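Kidis Wrist Recording Kit
Sorkcombe Laboratory Equipment

Availability: to order, next intake August
Page revised Apr 19, 2025

The Kidis kit records demonstrations for training manipulation policies. An operator guides the arm through a task, and the kit stores wrist video, joint positions and gripper state on a single clock. Each session is saved as a set of separate episodes, which may be accepted, relabeled or discarded before export.

Supplied with the kit
Wrist cameras: 2
Mounting plate, Gachanja pattern
Recording software, single-site license
Internal storage: over 1,000 episodes

Weight of camera and plate: 976 g

The Pestov adapter is required for older arms and is sold separately. Existing mounts should be checked before ordering – the plate does not fit flanges with a raised collar.

Wrist view

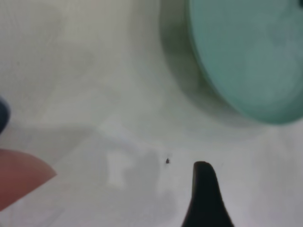 Wrist camera view with a black fingertip and a teal disc-like object on a pale surface.

Orders are accepted from institutions only. Delivery takes 19 working days from confirmation.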